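Plastby launches Risach, a small wooden shoe rack for people who work at home in slippers

December 29, 2020

Hi everyone, Dalal Hamdan here. I've been designing furniture at Plastby long enough to have written a few of these announcements, and I think this is the first one I've typed with cold feet, having left my slippers on the other side of the room. So let me tell you about Risach!

Risach is our new two-tier rack, and it goes on sale in April. It's low enough to slide in between the legs of a desk, and that's where most of us on the team have ended up keeping ours. I spent a good part of this year working from home and kicking my slippers under the desk, then fishing around for them with one foot during calls. I wanted a place to put them that didn't eat up any more floor. 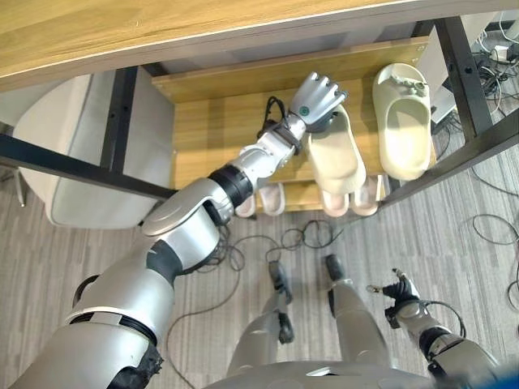 Plastby Home Storage Team

We went with a light oak color for the wood so it sits nicely with a honey-toned desktop and black metal legs (my own desk is pretty much that). The upper tier has a board at the back, so you can lean a chunky slide upright against it and still see what you're reaching for. Pale pink slippers look lovely down on the lower tier, toes poking out. I'm biased, of course.

The price is $50, and there are 297 racks in the first run. We'll take orders through our own web shop and through Virnetti, who have carried our desks for years and have been very patient with me about the delivery dates. Each rack comes flat, with a hex key and a bag of screws, and it took me 30 minutes to put one together, including the part where I had a board on backward.

A word on how to use it, as people keep asking. I put the pair I wear every day up top and the spares and guest pairs below. If you've got a taller shelving unit with a wide plank up above, you can leave that one clear for a bag or the mail and let the slippers have the lower levels. Cream and off-white ones with thick soles take up more room than you'd think, so give them some space.
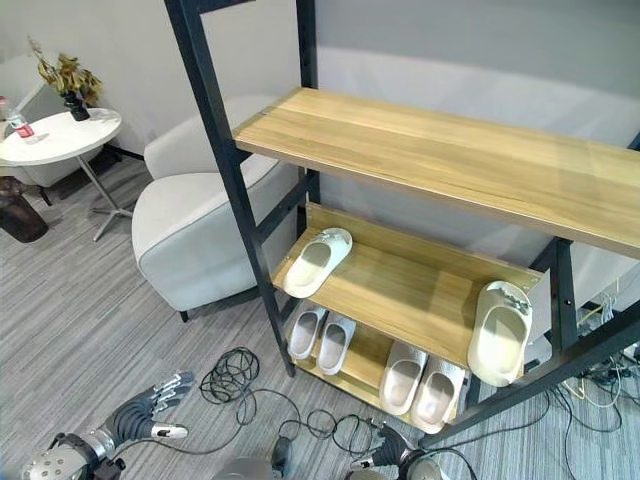

Nneka Onyeka tried an early Risach at home over the fall and wrote to us that she'd like the lower shelf a little deeper, because her husband's slippers stick out and she catches them with the vacuum, but that she's stopped finding single slippers under the couch. Fair point about the depth! We've added 2 centimeters to that shelf for the April run.

Store buyers who want a sample rack can write to Amarachi Ajayi at Plastby.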